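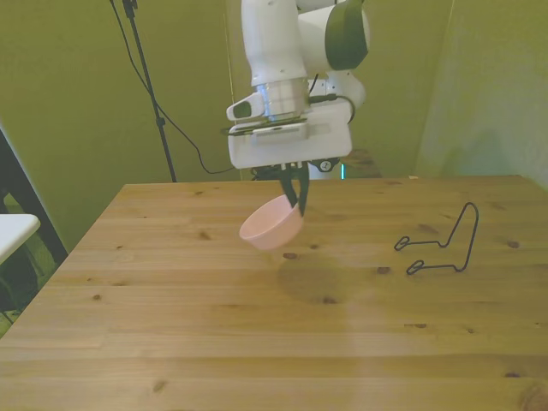

Pink bowl over the table.

Prandcombe Residents and Hall Users Group
Minutes – general meeting, 11/07/2023, 7.00 pm, side room

Present: 14 (sheet with the minute book). Apologies: three, plus one by text during item 2.

Chair opened 7.08. Key wouldn't turn again, see item 6.

1. Last minutes
Taken as read. One correction – "Sebastian Street drain" should have been "Sebastian Lane drain". Different drain. Moved, seconded, carried.

2. Matters arising
Drain, Sebastian Lane: council came, put a cone on it, left. Ref number now lapsed, need to lodge again. Secretary to do.
Noticeboard glass: done. Lock sticks a bit.
Letter to the bus company: answered. The 4.10 stays as is till November at least, then they "review". Meeting not thrilled. Agreed to keep writing, and to get the school to write seperately.

3. Money
Working account 1626 dollars. Owing: power bill 473, due end of month. After that, insurance.
Sausage sizzle at the hardware store took 500 even, best one yet. Onions ran out by eleven.
Question from the floor whether sizzle money is tagged for the kitchen. Answer: it was said at the April meeting but never voted. Voted now. Tagged for the kitchen. Carried, one against.
Power bill approved for payment.

4. Kitchen
Two quotes in for the bench and sink. Brevden dearer but includes taking the old one away. Ernumance cheaper, no removal, can't start till spring. Long discussion. Points made:
– old bench would need a skip, and the skip has to sit on the road, so a permit
– someone's brother in law has a trailer (offered last time too)
– colour doesn't matter, height does, present one is too low for anyone over five foot six
– urn needs its own power point, current one shares with the fridge and trips
Ernumance to be asked for a price with removal. If still under Brevden, go with them. If not, back to the next meeting. Carried.
Urn: not to be run with the fridge and the heater all on. Sign to go up. Someone asked for a bigger sign than the last sign.

5. Hall seating
Padded seats by the side wall raised by the Thursday cards group. Too soft for the older members, hard to get up out of. Other users like them. Play group wants them kept, exercise class doesn't care either way.
Options: keep as is, recover, sell and get stackers. Stackers from the school clear out are 39 each, they'd want us to take at least ten. No decision. Fabric samples to be got for next time, greens and greys prefered as they don't show the dust.

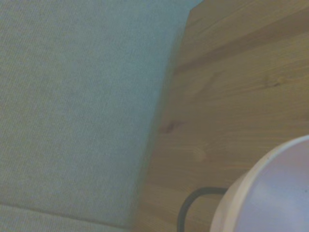
Pale grey-green upholstery, ribbed fabric.

Cleaning in the meantime: vacuum only, no sprays. Last lot of spray left a ring.
Cards group to have first pick of the hard chairs on Thursdays. Agreed without a vote.

6. Keys and locks
Front door lock stiff in the cold. Graphite, not oil – oil was tried last winter and made it worse. Four keys unaccounted for. Everyone to check their drawers. If not back by next meeting, rekey the front door and charge a deposit per key. Amount of deposit argued about, left open.
Side gate: please chain it. Neighbour's dog was in again Sunday and got into the bins.

7. Winter soup night
Friday fortnight. Pumpkin, pea and ham, one vegan (lentil). Bread from the bakery, day-olds, free if we pick up before six. Bowls: not enough matching, doesn't matter, bring your own mug if you like. Gold coin entry. Doors 5.30.
Gluten free to be labelled and kept at the far end with its own ladle. Last year there was a mix up with ladles.
Roster on the noticeboard, need two more for washing up. Need anyone at all for mopping.

8. Tree by the car park
Big gum has dropped another limb, missed the fence. Arborist report is two years old. Agreed to ask council whose tree it is before paying for another one. If council says ours, get a quote. Tape off the end two spaces until then.

9. General business
– Library box: full of the same thriller, four copies. Please take one.
– Exercise class asks if the heater can be put on half an hour ahead. Yes, as long as the urn's off (see item 4).
– Request for a defib. Grant round opens in November, form is long. Two people willing to look at it together.
– Complaint re parking across the driveway during choir. Choir told. Choir says it was the cards group. Cone to be put out both nights.
– Footy tipping – out of order, but the winner was read out anyway.

Closed 8.52. Next meeting second Tuesday of next month, same room, 7 pm. Plate to share please, last names A to L.

Minutes to be confirmed at next meeting.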